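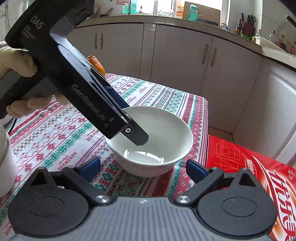

# September, the week of the jingle

Up at six to read the Vamora letter again, on the theory that it might have improved overnight. It hadn't. Nine pages, most of them adjectives. Their position remains that our tune is "a commonplace sequence of notes known to every child", and also that they wrote it themselves at considerable expense. I've marked both passages in yellow. I don't expect them to be embarrassed, but I would like the mediator to have a nice morning.

For my own benefit, when I read this back in ten years and can't remember any of it: Roder makes keyboards, the small cheap sort that people buy for a niece. When you switch one on it plays eleven notes. Those eleven notes were written by my client's late father on the kitchen piano and they have been coming out of Roder keyboards ever since. Vamora sells mattresses. Last spring Vamora put out an advert in which a woman lies down, sighs, and is serenaded by eleven notes. Two of them are different. I have listened to it more often than I've listened to any piece of music I like.

The train to Waltimville was late and then very full. I stood as far as the junction with the bundle on my foot. The bundle is 700 pages because Luo, who are acting for the other side, asked for every invoice Roder has ever issued to a shop, and then complained about the weight. I've known them do it before. They are a perfectly pleasant firm on the telephone and they correspond like a landlord.

The mediation was in one of those hotels with a conference wing, where the carpet has been chosen to stop you looking at it. We had the Cedar Room. They had the Willow Room, which was bigger and had biscuits. I raised this, mildly, and a plate arrived with four plain ones on it. My client took it as a sign of how the day would go. I told him not to read things into biscuits, and ate two.

## The morning

Nothing happened in the morning. The mediator came in, asked how we were feeling about it all, wrote something down and went away for fifty minutes. I used the time to go over the expert's report again. Our musicologist says the similarity is "striking to the ordinary listener". Theirs says the ordinary listener wouldn't notice if you changed the lot. Hers has charts. Ours has a recording of a class of eight-year-olds being played the mattress advert and asked what it is, and all of them shouting "keyboard!" at once. I'm fond of the recording. Whether it's evidence of anything is another matter, and I spent a good part of the train journey home last time persuading myself it was.

First offer came through at ten to twelve. 4,000, no admission, and we'd sign something promising never to mention it. My client went a very odd colour. His costs with me alone had gone past that before the clocks changed, as I know better than anyone, having sent the bills. I said we would thank them for engaging with the process. He said several other things, and I thanked them for engaging with the process.

## Lunch, and after

Sandwiches under cling film. Egg, mostly.

The afternoon was better, in that people started talking about money and stopped talking about creativity. Vamora's marketing man (why was he there? he had a scarf on indoors) told the mediator that the advert had hardly been shown. I had been hoping somebody would say that. Page 412 of their own disclosure is a list of showings and the total at the bottom is 3,438. I sent it through with a small sticky flag on it and no comment. I was quite proud of the no comment. It took me three drafts.

There was a long quiet after that. The client asked me about my garden to be polite and I told him, and I think he was sorry he'd asked. Then he talked about his father for a while. The old man couldn't read music, it seems, and wrote the tune down as a row of numbers on the back of a gas bill. We still have the gas bill – it's in the bundle at tab six, in a plastic sleeve, and Luo have asked to inspect the original twice. Their clerk held it up to the window as if it might have a watermark. I'd have done the same.

By five they'd come up to a sum I'm not going to write down even here, given that I spent the next hour drafting the clause that says we can't. The advert comes off in 30 days. They wanted ninety. There was some fuss about existing copies on the screens in their shops, and I let them have until the end of the sale, which I suspect I'll regret when it turns out to be the kind of mattress sale that never ends. Must define "sale" before it's signed. Must also check whether "the Tune" needs a capital throughout, as I capitalised it up to clause seven and then evidently lost heart.

He shook my hand in the car park and said he'd thought he would feel more pleased. They do often say that. I said it would probably come along later, with the payment.

Missed the 18.40. Sat on the platform and had the notes going round in my head, theirs, annoyingly, with the two wrong ones.

Tomorrow: engrossments, ring the expert and tell her she's not needed, find out what we owe her for not being needed. Buy milk.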